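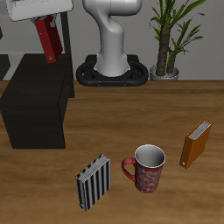 A red mug and two books on a wooden tabletop.

Comparing Two Pressings of Walness

Posted by Munther Mansour, Feb 10, 2024

Readers have asked which pressing of the Proritska Quartet's Walness is to be preferred. The original Trorent issue was limited to 500 copies, and clean examples seldom come up for sale. The Dönmez reissue remains easy to find.

Both were played on the same turntable, with levels matched by ear. On side 2 the difference is plain. The original presents the cello well forward, with a good deal of air around the bow. The reissue is quieter between tracks, but the upper strings are drawn in and the hall is harder to hear. The long slow movement suffers most.

My copy of the original is number 204. It has a light tick in the opening minute that cleaning did not remove. I have not heard an early number and would welcome reports from owners of any below 105.

The reissue is recommended to those who want a quiet surface. A review of the companion album will follow in May.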